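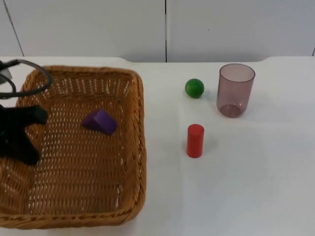
Plodach bench safety and good practice
Second progress report to Estico
Prepared by Fotini Psarras, 2023-07-10

1. Purpose

The grant covers the writing and trial of a working rule set for tabletop robot arms handling small objects. The first report dealt with the risk assessment and the choice of bench. The present report covers the draft rules, the trial of those rules, and the changes agreed with Arash Pakzad, who is responsible for the bench and for operator training.

2. Status of the rule set

The draft stands at 19 rules. Of these, 13 are in force and have been signed off. The remaining six are in use on the bench but may still be reworded. The rules are grouped under four headings: entry to the work area, set-up of objects, running, and stopping.

No rule has been withdrawn since the first report. Two were merged. The old rule on loose cables and the old rule on cable length are now a single rule, which requires the operator to drive the arm through its full reach at low speed before the first run of a session and to confirm that no cable catches on a container, the table edge or the arm itself.

3. Trial results

1,780 runs were logged under the draft rules. A run is one attempt at one instruction, from the start command to the arm coming to rest. The log shows 147 operator stops. Every stop must carry a written cause before the next run may begin. The causes entered most often were:

Gripper closing on the rim of a container
Object rolling out of the permitted area
Operator unsure which object the instruction referred to

The third cause is a fault in the instructions and has been passed to Kuusk, who supply the task wording. A revised list is expected in August.

There were no injuries and no contact between a person and a moving arm. One speed limit was found set above the permitted value at the start of a session. It was corrected before any run took place, and the check of the limit now needs a second signature.

4. Set-up of objects

Rules 7 to 11 deal with what may be on the table. They were the hardest to agree. The text as it now stands:

7. Only objects named on the session sheet may be on the table.
8. Objects that can roll are placed last.
9. Cups and other open vessels are empty.
10. A container is placed so that the gripper can reach its floor without the arm passing over the operator's side of the table.
11. Hands are withdrawn and the operator says "clear" aloud before the arm is enabled.

A typical sheet lists one container and a few items of plainly different shape and colour. The layout with a woven basket holding a purple prism, and a green ball, red cylinder and tinted cup standing to its right, meets rule 7 when all five are named. 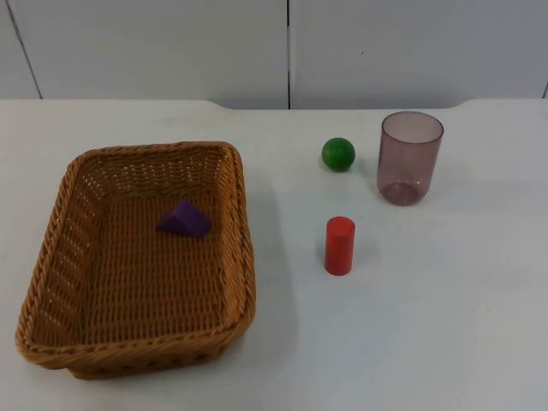 Must the arm be disabled each time an operator moves an object by hand?
The arm is disabled for every hand adjustment, however small, and is enabled again only after the call required by rule 11.

Estico's reviewer asked whether a pause in software would be enough for short adjustments. We do not accept this. A paused arm can be resumed from the control desk by a person who cannot see the operator's hands. The added time per adjustment is small, and the target for logged runs was met with the rule in force.

5. Training

Operators are trained on the bench by Mr Pakzad and must complete a supervised session before working alone at the desk. The written part has been shortened. Questions on the history of the standards were removed, and questions on the stop procedure were added. Refresher training is due after any absence from the bench of more than a month.

6. Departures from plan

The visit by Under, who are to review the rules from outside the project, has been moved to August. They asked for the stop log in full, including the free-text causes. Names of operators will be removed from the copy they receive. The move does not affect the budget.

7. Next period

The six open rules will be settled after the Under review. Rule 10 is likely to need a drawing, as operators have read "the operator's side" in more than one way. The control desk checklist will be reissued on a single sheet with the speed limit check as its first item. Estico is asked to confirm in writing that the revised task wording from Kuusk may be brought into use without a separate approval.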